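基层党部不该只在选举前开门

每逢换届,总有人谈党内民主,谈的大多是提名怎么投、领导人怎么选、中央委员会里哪一派多几个席位。我想谈一件小得多的事:两次选举之间,基层党部在做什么。

我在Clitov区入党多年,当过支部书记,也当过落选候选人的助选员。Clitov登记在册的党员有3,342人,上一次区党员大会,签到簿上是264人。大会开了一个下午,前半段念工作报告,后半段表决章程修正案,表决时又走了一批。修正案通过了,内容是把支部例会从每月一次改为“视需要召开”。提案人的理由是大家都忙,开会没人来。

这个理由听上去实在,却把先后弄反了。例会没有人来,是因为例会上没有事情可以决定。候选人由区委员会推荐,经费由区委员会分配,连街上发的传单都是上面印好送下来的。支部能做的,是安排谁星夜贴海报,谁在投票站外面站着。让人白跑几次,他自然就不来了。这时再把例会取消,等于承认支部本来就没有用。

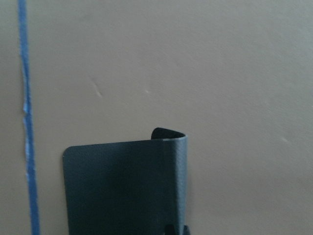 墙上的一条蓝色胶带

Sheehan支部是另一种做法。它在区里不算大,党员380人,也没有出过什么要人。从三年前起,他们规定凡是区议员要在议会里表决的本地议案,事先必须拿到支部例会上讨论一次。议员不受讨论结果约束,但必须到场,必须说明自己打算怎么投,投完之后下次例会还要回来交代。规定一共就这么几句,贴在党部门口。

头几次会很难看。有人为公交线路改道吵了一个晚上,有人当面骂议员忘了是谁把他送进去的。区委员会派人来劝过,说这样下去会让对手看笑话。支部没有停。到第二年,吵的人还是吵,但开始有人带着材料来吵。公交改道那件事,最后是一位老党员把沿线各站的早班车时间抄了下来,议员拿着这份东西去议会,改掉了原方案里的两站。

我不想把Sheehan说成样板。他们的例会常常拖到晚上十点以后,带孩子的人根本坐不住,年轻党员的比例也没有明显提高。去年有一位议员嫌麻烦,干脆调去了别的选区。这些都是实在的代价。可是同一时期,别的支部在流失党员,他们没有。补选的时候,别的支部要向区里借人,他们也没有。

反对的意见我听过不少,值得回应的有两种。

一种说,议员是全体选民选出来的,不是党员选出来的,不该向支部交代。这话有道理,所以Sheehan的规定里写明不约束投票。不过议员现在也并非无人可交代。他向区委员会交代,向党团负责人交代,只是那些谈话不公开,也没有普通党员在场。多一处公开的交代,减损不了选民的权利。选民要来旁听,门也是开着的。

另一种说,内部分歧公开了,会被媒体和对手利用。Zorbridge的事可以拿来对照。那里的党部多年不开例会,一切在小范围里商定,对外口径很齐。前年提名区长候选人,名单公布当晚,两派的人在党部楼下推搡,第二天报纸上全是照片。平时没有地方吵的事情,会攒到提名的时候一起吵,那时候争的是位置,谁也退不了。相比之下,每个月为一条公交线吵一次,丢的脸要小得多。

还有钱的问题。区委员会每年拨给支部的活动经费,按惯例集中在选举年发放,平常年份几乎没有。Bristar支部因此退掉了租的办公室,例会改在党员家里开,去过的人越来越固定,后来连通知也只发给那几个人。我不怀疑他们的用心,但一个在某人客厅里开会的支部,新党员是不会去敲门的。经费如果能拿出20%按年平均发下去,多数支部至少能保住一间固定的屋子。这笔钱从哪里出,我认为可以从选举年的海报和横幅里出。贴得满街都是的那些东西,我帮着贴过,没见它说服过谁。

我的主张不复杂。第一,Clitov的章程修正案应当在下次大会上重新讨论,恢复每月例会。第二,区议员到支部说明投票意向,应当写进区党部的规则,不由各支部自己去争。第三,经费按年发放的比例要写明,由党员大会表决,不再由区委员会内部商定。

这几条都要区委员会点头,而区委员会的多数委员在上次大会上投票支持取消例会。所以我估计第一次提出来不会通过。按现行章程,议题要在大会前由党员联署提交,联署表我已经放在Clitov党部的前台,三月底以前都可以签。

(作者为Clitov区党员,曾任支部书记)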